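Gray marks in a white ceramic vanity sink
Reading time: 2 min
Print | E-mail

kiltis_mom
We rent in Durnport and the one-piece sink in our hall bath never looks clean — I scrub, I rinse, and by breakfast it's gray again. Do I need a stronger powder?

Arash Salehi
Please, no powder! I ruined the shine on a lovely old Hwang basin that way and I still feel bad about it. Dish soap, warm water, a soft cloth, then buff the faucet while you're there.

sametti132
Have to disagree, friend. Soap leaves a film of its own. Baking soda paste, 11 minutes, rinse well, and it's never scratched mine.

Arash Salehi
Fair enough, though I'd go easy around the drain. I like a dark cloth myself, as you can see what it's picking up. Same style of sink as yours, I think, smudges and specks on the first one, and on the second the blue cloth down in the bowl:
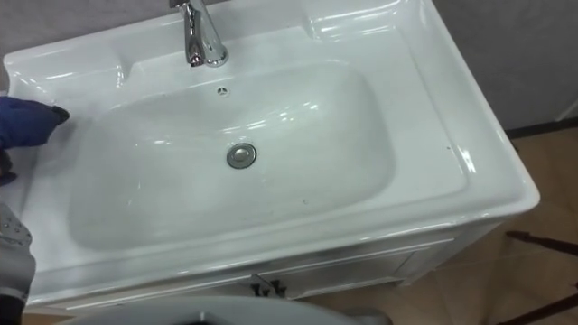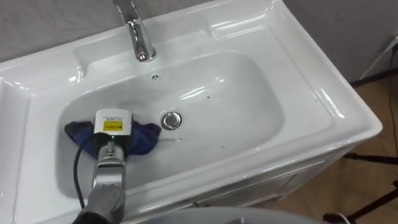

Re: overflow hole

kiltis_mom
Thank you both, you're dears. Soap tonight, paste if that fails. Does anybody clean inside the overflow?

sametti132
Old bottle brush, once a month or so. Bring a towel — it drips.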